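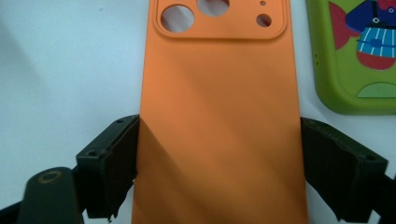 Orange phone case, back side up. The raised surround holds the camera cutouts.

MATERIALS NOTES
Measuring soft molded parts: shrinkage, conditioning and where to put the caliper
By Mitra Abbasi

Several readers wrote in after the March issue to ask why two inspectors can measure the same flexible part and report different lengths. Most of the letters concerned covers, grips, seals and similar items molded in thermoplastic polyurethane or silicone rubber. The short answer is that a soft part has no single length until the conditions are stated.

Start with shrinkage. A mold cavity is cut larger than the finished part by an allowance taken from the resin supplier's data sheet. The sheet value comes from a standard test plaque, usually a flat plate of constant thickness filled from one edge. A real part has corners, ribs, openings and changes in wall section, and each of these alters the way the material cools and packs. Shrinkage along the flow is often different from shrinkage across it. Thick sections stay hot longer and pull in further than the thin walls beside them. The allowance on the drawing is therefore a starting value, to be corrected after the first samples.

Conditioning comes next. Parts taken straight from the press are still changing size. Polyurethane also takes up moisture from the air, and the pellets must be dried before molding for separate reasons. Silicone parts that get a post-cure in an oven lose volatile matter and become slightly smaller. A measurement made at the press is useful for spotting drift during a run, but it should be kept in its own column and never compared directly with a measurement made in the lab.

Shahab Babaei kept records of this kind at the Stetetti shop through one full production run of a flexible cover. He logged 812 parts at the press and measured them again after a fixed rest on an open rack. Of these, 743 were within the drawing limits on the second measurement. The others failed on one dimension only, the overall length, and all came from the same cavity. The cooling line for that cavity had scale in it. The press measurements had shown the same offset from the first hour, but the limits used at the press were wide enough to hide it.

The third source of disagreement is contact force. A caliper closed on a rigid part stops at the surface. On a soft wall it keeps going, and the reading depends on the operator's thumb. For thin walls use a dial thickness gauge with a known foot area and a dead weight. For outlines and hole positions use an optical method, with the part resting on a flat plate under no load. A part that curls should be measured on a nest that holds it in its working shape. Write the nest number on the report.

Openings need some care. The edge of a molded hole normally carries draft, so the diameter at the upper face differs from the diameter at the lower face. An optical comparator lit from below reports the smaller of the two. If the drawing does not say which face governs, ask before measuring. Flash left on the parting line will also reduce the reading, so trim first and note that the part was trimmed.

A workable report for a flexible part lists the following:

Material grade and lot
Cavity number
Time between molding and measurement
Room temperature and humidity
Method, including foot area and load if a contact gauge was used
Support condition: free, flat plate or nest

Shops that use the Kever gauge stand should check the weight arm before each shift. The older Bollar stands have a spring in place of the weight, and the spring should be checked against a scale at both ends of its travel.

Corrections to the March issue: in Table 2, the columns for shore hardness A and D were reversed. The text was correct. A corrected table can be requested from the Asadi reading room. Page 6 of the same issue gave the drying temperature without units; it should read degrees Celsius.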